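Rail sag on long closet runs

Otside_13
Chrome tube, 30 mm diameter, 103 inches between end brackets. It bows in the middle once the winter coats go in. Is one center support enough?

grelance
One is enough if it lands on a stud. Wall anchors creep under steady load.

Upadhyay
Disagree. At that span I'd use 2 and split it in thirds. Wall thickness matters too, and the thin tube dents at the saddle.

grelance
Two is overkill for coats. Deflection goes with the cube of span, so halving it already cuts the sag to an eighth or less.

Dirkarix
Check the brackets before the tube. I went with angled steel ones on mine.
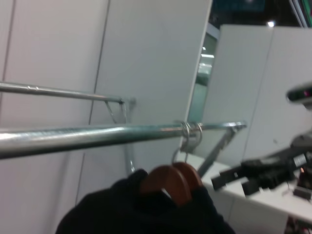 Tighten the set screws again after a month of use. If the tube still turns by hand, the screw is bottoming out in the bracket and needs a longer one.

Otside_13
Studs are at 16 inches, none at center. Is off center OK?

Upadhyay
Yes. Size it for the longer side.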